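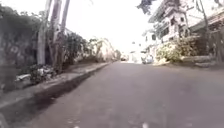 Section 4. Setting up the Flonon check station at your site

Search this guide Enter keyword Go

For site leads. Read sections 1 to 3 first if you haven't, mainly 2 (consent). This one covers getting the station out of its boxes, onto the table, onto the network and ready for staff to use. Allow a morning. Two people for the lifting, one is fine after that.

The Wike office was first to get one and most of the notes below come from there. Zunotdale got theirs second and their base unit is the newer type. Where the two differ it says so.

4.1 What should be in the delivery

Three boxes. Open the big one last.

- Base unit with screen
- Blood pressure cuff, medium, with hose
- Blood pressure cuff, large, with hose
- Scale plate and its lead
- Power supply and mains lead
- Network cable
- Wipes, one tub
- Printed card, "Before you start"
- Key for the back panel (taped inside the lid of the small box, easy to throw away)

Anything missing, tell Trovgate the same day. They'll want the delivery note number and not the order number. Don't start the set-up with parts missing, the software check at 4.5 will fail and you have to go back to the beginning.

Note: there is no small cuff in the standard delivery. Order it seperately if you want one. Takes a while.

4.2 Choosing the spot

Needs:

- A door that shuts. Not a corridor, not the end of the kitchen.
- A proper chair with a back and no wheels.
- Table, 715 mm high. Slightly under is OK. Much over and people's arms end up at the wrong height and the readings come out wrong.
- Hard flat floor for the scale plate. Carpet tiles no good, even thin ones.
- Wall socket within reach of the mains lead. No extension leads.
- Network point, or decent wifi if the door is shut. Test with the door shut.

Keep it away from printers and the post franking machine if you have one. Noise matters more than you'd think, people tense up. Also away from the first aid room if that room gets used for actual first aid, otherwise bookings clash.

CAUTION: don't put the station under an air con vent or next to a radiator. Cold arms and hot arms both throw the cuff reading out.

4.3 Putting it together

1. Lift the base unit out with two people, one each side. Hold the metal frame at the bottom. Not the screen.
2. Set it on the table, screen facing the chair, front edge level with the front edge of the table.
3. Peel the film off the screen. Leave the film on the back panel for now.
4. Push the cuff hose into the left hand port until it clicks. Start with the medium cuff.
5. Hang the large cuff on the side hook.
6. Lay the scale plate on the floor to the right of the chair. Arrow pointing at the table.
7. Run the scale lead behind the table leg and up to the port marked S. On the newer base unit the port is underneath, and marked with a little foot.
8. Check the four feet on the scale plate. Turn each one until the plate doesn't rock. Stand on it and shift about a bit, then check again.
9. Plug in the power supply. Base unit first, then the wall.
10. Wait. The light on the front goes amber, then green. Up to 12 minutes the first time. Leave it alone while it does this.

CAUTION: if the light goes red and stays red, switch off at the wall, unplug the cuff hose and start again from step 9. If it's red a second time, stop and ring Trovgate. Do not open the back panel yourself.

Note: step 10 looks as if it has frozen. It hasn't. The screen stays blank for most of it.

4.4 Network

Do this by cable first even if you mean to run on wifi. Wifi settings can't be reached until the station has been online once.

1. Network cable into the back of the base unit, other end into the wall point.
2. On the screen tap Set up, then Network, then Cable.
3. Tap Test. You want two ticks, one for "connected" and one for "service found".
4. One tick only – ask IT to allow the station through. The address they need is on the sticker on the base. Send them a photo of the sticker, people always misread the last few characters.
5. Once you have both ticks, tap Save. Then Wifi if you want wifi. Pick the staff network, never the guest one.
6. Type the password. The on-screen keyboard starts in capitals, watch that.
7. Pull the cable out and test again. Two ticks again.

Guest networks drop the station every night and you'd be doing this every morning.

4.5 Linking to your site

You need the site code, from your welcome email. Three digits. Wike is 410. Yours will be different, don't use theirs, it happened once and a batch of bookings went to the wrong calender.

1. Tap Set up, then Site.
2. Type the site code. The site name comes up underneath.
3. Check the name. Really check it.
4. Tap Link. The station runs its own check of cuff, scale, screen and network.
5. Four green lines, tap Finish. Anything else, see 4.9.
6. Make up a lead PIN when it asks. Six digits. Not the door code.

The lead PIN can only be reset by Trovgate. Write it down and put it wherever you keep the spare keys.

4.6 Opening hours and slots

Slots are 30 minutes by default. A check takes less, but people arrive late, sit down, want to read the card and so on. And the person needs a few minutes sat quietly before the cuff goes on. Leave it at the default for the first month at least.

1. Log in to the Flonon site page on your own computer (not on the station).
2. Bookings, then Hours.
3. Tick the days you want. Set start and finish for each.
4. Block out lunch if the room is used for something else.
5. Set "Latest cancellation". Two hours is usual.
6. Save. The calendar on the station updates by itself, can take a few minutes.

If your site has shifts put some slots early and some late. Night staff at Zunotdale asked for this in May and it's now in their standard hours. Easier to do it at the start.

Note: managers can't see who has booked. They see "room in use" and that's all. If a manager tells you they need the list, the answer is no, see section 2. Booking time counts as work time at all sites, put that in the announcement.

4.7 First test reading

Do one yourself before anyone else does. Use the test profile, otherwise your own reading goes into the site totals.

1. On the station tap Set up, then Test profile, then Start.
2. Sit down, back against the chair, both feet flat. Legs not crossed.
3. Bare arm or thin sleeve. Thick jumper off.
4. Cuff on the upper arm, hose running down the inside. Two fingers should fit under the edge.
5. Rest the arm on the table, palm up.
6. Sit for five minutes. There's a countdown. No talking, no phone.
7. Tap Go. Cuff tightens, holds, lets go. It does this twice.
8. Stand on the scale plate, shoes off, until it beeps.
9. Results on screen. Check that there are numbers in every box. A dash in a box means that part didn't read.
10. Tap Clear test.

CAUTION: the cuff should feel tight but not painful. The big grey Stop button on the screen lets the air out straight away. Show every new user where it is.

CAUTION: the station doesn't diagnose anything and neither do you. If someone gets a high reading the screen tells them what to do next. Don't add advice of your own. If they feel unwell, treat it as you would any illness at work – first aider, then emergency services if needed.

4.8 Daily and weekly jobs

Daily
- Wipe cuffs, screen, scale plate. Wipes from the tub only, the kitchen spray clouds the screen.
- Check hose for kinks.
- Check the card is still there. It walks.
- Chair back where it should be.

Weekly
- Rock test on the scale plate (4.3, step 8).
- One test profile reading.
- Look at the paper roll if you have the printer option. Pink stripe means nearly out.
- Restart from the menu. Not at the wall.

Between users the station clears itself after 60 seconds. Ask people to tap Done anyway.

4.9 If something's not right

Screen blank, light green – tap the middle of the screen once. It's asleep.

Screen blank, no light – socket switched off, nearly always. Cleaners.

"Cuff not found" – hose isn't fully in. Push till it clicks. If you've swapped to the large cuff, tell the station as well: Set up, Cuff, Large.

"Scale not level" – feet again. Or somebody has moved it onto the mat.

Two readings very different from each other – person moved or talked, or sat down too soon. Wait five minutes, try once more. Don't keep going after that, the arm needs a rest.

Site name wrong – unlink and do 4.5 again. Any bookings already made will need moving by Trovgate.

One tick on network, was two yesterday – ask IT if they've changed anything before you ring anyone.

Wifi drops when the door is shut – go back to cable.

4.10 Before you announce it

- Four green lines at 4.5
- Test reading done and cleared
- Hours set, lunch blocked out
- Consent wording on the door and on the card, same version
- Lead PIN put away
- Someone named to cover when you're off
- Wipes ordered, one tub doesnt last

Then send the announcement, template in section 5. Put your own site's room name in, the template still says "Room name here" and it has gone out like that before.

Section 4 last changed Sep 28, 2026. Printed copies older than this have the wrong cuff port in step 4, bin them.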